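2 min read

Our cleaning rules were four pages long, so I cut them down. Hideaki Matsuda wanted cable routing first, and I agreed. Keep it clear of the feet.

The next rule covers cloths. One cloth per fixture, and sink cloths never go on the floor. 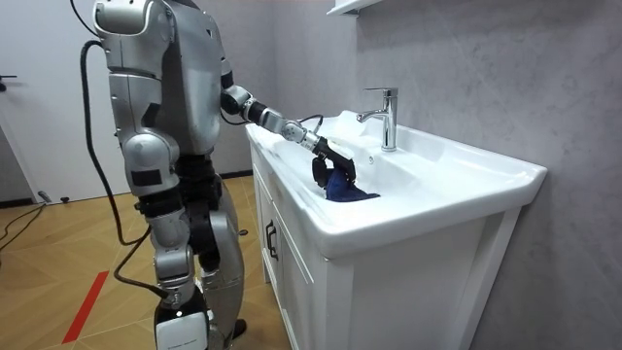
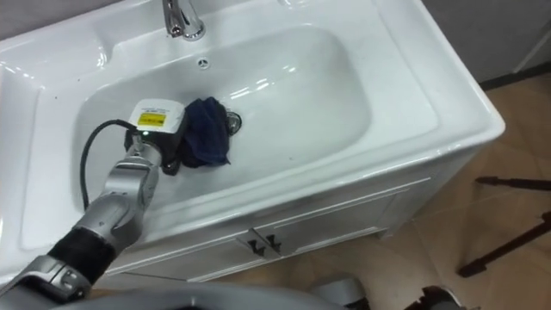 I also set the wiping limit at 34 passes before a cloth change. Sandro Benedetti thinks 100 is fine. We'll look at it again in June, when the Irnura checklist gets its next revision.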